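Log the dropped grip, every time

Pylyp Holovko, 23 July 2021

A jaw lets go of a needle for half a second. Arm carries on as if it still has hold of it. Someone says a rude word, presses stop, picks the needle up, presses start. And the run goes down in the book as finished.

I have been around the suturing work at Mosoti long enough to have said the rude word myself. This is about why I think the book is wrong and why we should stop fooling ourselves with it.

Quick background. Milanby makes the control software, Trirkitton is what we call the rig with the arms, and since March the plan has been to let the arms do a whole closure without a hand on the controls. Stitch, tie, trim, move along. Practice tissue only, no patients, so before anyone writes in – no, no one was hurt. That is the usual end of the conversation and it's a bad place to end it.

We did 640 runs. The summary that went upstairs said 70 had "minor grip events". Minor according to who? A grip event means the jaws said closed and the thing they were meant to be holding was not held. In two of those the arm went on and pulled. Thread came up, no needle on it, and the software was already on to the next stitch in its head, happy as anything.

What bothers me is how small all this is. You are looking at a knot and some jaws, a few millimetres between fine and not fine. From across the room every run looks lovely. 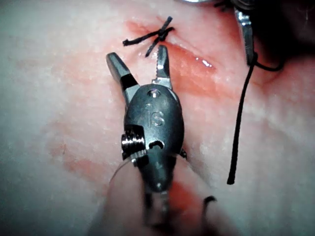

What the software thinks it knows

The jaws do not feel. People forget this, I forget it. There's a motor, there's a cable, there's a number that tells you how hard the motor is working, and from that number the software guesses. Most of the time a good guess. But a thread is thin, and a jaw shut on a thread and a jaw shut on nothing give you nearly the same number. So the software says closed, therefore held. Closed is a fact. Held is a hope.

A person at the controls has the same numb fingers, fair enough. But a person looks. A person sees the tail of the thread isn't moving with the jaw and stops, usually before they could tell you why. We took the person out and did not put the looking back in. There is a camera right there! It was being used to find the edges of the cut and for not much else.

Jabari Lyimo wrote the fault note on the first of the two bad runs, one page, very clear. He asked for a plain check: after every close, move a tiny bit, look whether the thing moved too. If not, stop. The answer he got was that it would slow the run down. It would, yes. So does washing your hands.

Then there is the business with loose ends. Once there's old thread lying about, stitches from earlier, bits that got trimmed, the arm has more than one thing to mistake for the thing it wants. On a clean piece of tissue it does very well. Put a few finished stitches in and it's a harder picture to read, for me as well never mind the machine. And real work is never the clean piece, is it. The demos were nearly all on the clean piece.
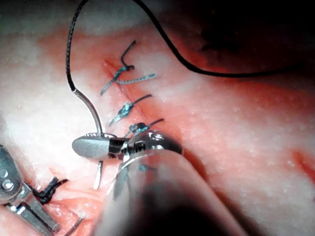
Needle in the driver's jaws, with three blue-teal stitches along the cut.

I'd have a visitor look at that one for a good long minute and then tell me which thread is in use. Most would get it. I'm not sure most would get it at speed, all afternoon, with the light bouncing off everything.

The other side of the argument, becuase there is one. Prament, who pay for a good part of this, say that if every slip gets counted as a failure the numbers will look awful and the work will be shut before it gets good. I do understand that. I like my job. But the numbers are awful or they aren't, and calling a slip an "event" doesn't hold the needle any tighter. If a run needed a hand to rescue it, it was a rescued run. Have a column for it. I'd be perfectly happy with a column.

Also the stop button. At the moment pressing it and carrying on leaves no mark unless somebody types one in, and at the end of a long day somebody doesn't. I didn't, more than once. Make the button write its own line, time and stitch number, done. Half a day's work, Jabari reckons, and he has offered to do it.

So, what I want. The check after every close. A line in the book for each stop, whoever pressed it. Runs on messy tissue counted seperately from runs on clean. And the two pulls written up properly and sent to Milanby with the footage, not summarised, the whole thing.

None of it is clever. I asked for the first one in March.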